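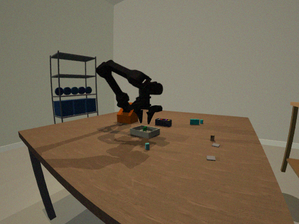 *Figure 1. Rendered view of a black arm with a gripper over a wooden table.*

# Smoke Alarm Records in the Rental Housing of Faletholm

Student project report, 3/31/25
Author: Sofia Pinheiro

## 1. Introduction

In December there was a kitchen fire in an apartment building on the north side of Faletholm. All the residents came out safely, but the local newspaper wrote that the alarm in the hallway did not sound. After this article I wanted to know how the town keeps track of smoke alarms in rental buildings, and if a normal tenant can find this information.

My project has two parts. The first part is a study of the inspection records which the town publishes. The second part is a small set of interviews with tenants. I did not study the cause of the December fire, and I do not make any claim about it.

## 2. Records

The town keeps the inspection records in a system called Brurkano. Anyone can ask for a copy of the table at the town office, and I received mine after a short wait. The table has one row for each rental apartment, with the address, the name of the owner, the date of the last inspection and the result for the smoke alarm.

The table has 2,528 apartments. For 1,590 of them the alarm column is filled in. For the other 938 apartments the column is empty. The person at the office explained to me that an empty field can have different meanings: the inspector could not enter the apartment, or the paper form was not yet typed into the system, or the apartment was added to the list after the last round of visits. From the table alone it is not possible to know which one is true.

I also found that the same result is written in different ways. "Pass", "OK" and "working" are all used. I changed these to one word before I counted. Where the field said only "see note", I kept it in the group of filled fields, but I could not use it for anything more, as the notes are not part of the public copy.

## 3. Interviews

I spoke with nine tenants, all of them in the Nurmi district, where I live. I asked each person the same questions:

- Do you know where your smoke alarm is?
- When was it last tested, and who tested it?
- Who should replace the battery, you or the owner?

Everybody knew where the alarm was. The second question was much harder. Five tenants could not remember any test. One woman told me that she tests her alarm each time she makes fried fish, and I wrote this down as a yes.

On the third question the answers were divided. The standard lease in Nurmi says that the owner replaces the alarm but the tenant replaces the battery. Several people had read this sentence and understood it differently. In the newer buildings the alarms are from Zotix and have a sealed battery, so for these tenants the question has less meaning.

## 4. Limits of the work

The group of tenants is small and comes from only one district. I found them by asking in the laundry room and at the bus stop, so it is not a random sample. All interviews were in English, and some families in the district do not speak it at home.

## 5. Suggestions

The town could add a short code for the reason when the alarm field is empty. This would need only one new column in Brurkano. It would also help to print the date of the last alarm test on the notice that already hangs inside the front door of each building.

For the lease, I suggest to put the sentence about the battery on the first page. Now it is in the section about keys and parking.

The cleaned table and my interview notes are saved in the course folder. The names of the tenants are removed.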